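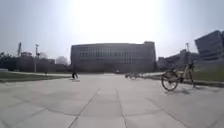

Why did I want to learn to bake bread at my age? I wanted one thing in my week that is slow and that I can hold in my hands at the end.

So I write it down again, as my teacher Nafula Were advised us. She says a baker without a notebook makes the same mistake for ten years. I have made mine for two months only.

24/03/2024

The rye starter is awake. Yesterday it smelled like old apples and I was a little afraid, but this morning it had risen over the rubber band on the jar. I gave it flour and water at six and went for my walk before breakfast. The big square was full of pale light and I thought only about dough.

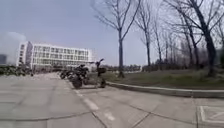 How much salt goes in the Vellon loaf? Nafula puts 24 grams, and I will not use less again, because the last one had the taste of paper.

Vellon is the name of the small bakery where she worked before she began to teach. Their loaf is half rye, with caraway, and it must rest one full day before you cut it. I did not respect this the first time. I cut it warm and the knife came out covered with glue. My husband ate it anyway, with much butter, and said it was "interesting." I know what this word means in English now.

I mixed at nine. I folded the dough four times, with wet hands, and wrote the hour of each fold on the back of an envelope. At the third fold the telephone rang and it was my sister, who wanted to speak about the wedding in May. She asks me to bake for it. For 44 people! I told her I will think, and then I spoke so long that the third fold was twenty minutes late. I don't believe the dough noticed.

Still to buy: caraway seeds, the Edora flour (the dark one, they did not have it last time), a new razor blade for the scoring. The Panar shop sells a nice round basket but it is too expensive for me this month.

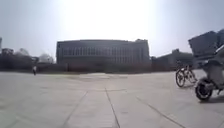

Evening

The loaf came out at half past seven. The crust split on one side, where I cut not deep enough, but it is tall, taller than the other ones. I knocked on the bottom and it sounded empty, as it should. It is now under a cloth on the shelf and I am not permitted to touch it. I walk past the kitchen more than is necessary.

I called my sister back and said yes to the wedding, if she will accept rolls and not big loaves. 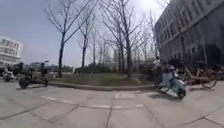

For tomorrow

Feed the starter before coffee. Cut the loaf after lunch, not earlier. Bring two slices to Nafula and ask her about the split side.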